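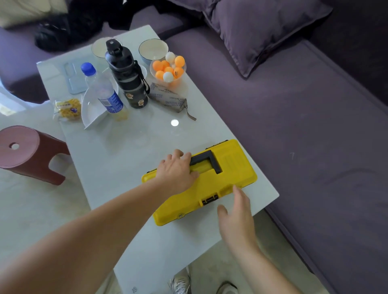

toolroom_reply commented: Check whether the lid is twisted before ordering a latch. On molded boxes it usually is.

Front latch on plastic toolbox pops open when carried

Posted by flatpack_rat

Yellow plastic toolbox, sold here under the Zirkenetti name. The handle folds into a recess in the lid, two hinges at the back, black latch at the front. With hand tools in it the latch stays shut on the bench but releases after a few steps if I carry it by the lid handle. Empty, it holds. I want to fix this without drilling the lid. Also, is the small loop with the square hole on the front strong enough to take a padlock or a strap?

3 answers

hinge_and_pin
The handle is on the lid, so the whole load passes through the hinges and the latch. Test it in this order:

Empty the box and set it on a flat surface. Close the lid and press each front corner. If one corner rocks, the lid is twisted.
Check the latch lip for white stress marks. A marked lip has yielded and won't recover.
Clean the catch with a dry brush. Grit under the lip reduces engagement.
Load to roughly 3 kg, lift, and look at the gap along the front edge. Add weight in small steps until the gap opens.

A twisted lid can often be corrected by leaving it closed overnight with a flat weight on the high corner — warm room, no heat gun. If the lip is worn, replace the latch. The Murakami universal latch fits many boxes, but measure the pin spacing first. Mine was 27 mm and the replacement went in without drilling.

box_of_bits
just put a strap round it. 300 mm ones are too short, get 600

quiet_socket
The strap works, but run it under the base so it carries load. Around the lid alone it does nothing for the hinges. As for the loop, treat it as a tether point for something light until you find a rating in the instructions. A small padlock will keep the lid from being opened casually if the holes line up when it is closed. I would not count on it to hold weight — the plastic around a square hole tends to crack from the corners. Move the heaviest tools into a second box if you can.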